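Rano Smart Band: Two Months on the Wrist

Print | E-mail

The Rano band wants to be your watch, your doctor and your mother. I wore it from January on, and it does the first job nicely.

Setup took 4 tries. The app wants your height, your weight, your bedtime and access to your contacts, and when I refused the last one it sulked back to the welcome page. Once paired, though, it held the connection better than the Wornau I wore before it, which used to lose my phone whenever I put it in a back pocket.

The screen is bright enough to read outdoors, and the strap never gave me a rash – I've been less lucky with pricier ones.

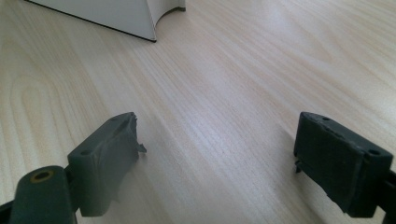
Step counting is generous. One Wednesday I stayed in with a cold and was congratulated on 1650 steps, most of them, I suspect, taken while stirring soup. Sleep tracking is the opposite. It tells me I wake up at 3 a.m. and stare at the ceiling, and I already had that information for free.

Battery life is the real selling point. I charge mine on Sundays and forget about it. The calendar runs to 2037, so somebody at Rano is an optimist.

Buy it if you want the time and your messages on your wrist. For serious training, spend more.

Filed under: Gadgets & Wearables > Hands-On Reviews

Comments

torkuvar: Mine buzzes at 1000 steps and again at 1001. Any way to turn that off?

Liyanage: Settings, Cheers, Off. Took me a week to find it.

stillusingawornau: Back pocket problem is real. I moved to a shirt pocket.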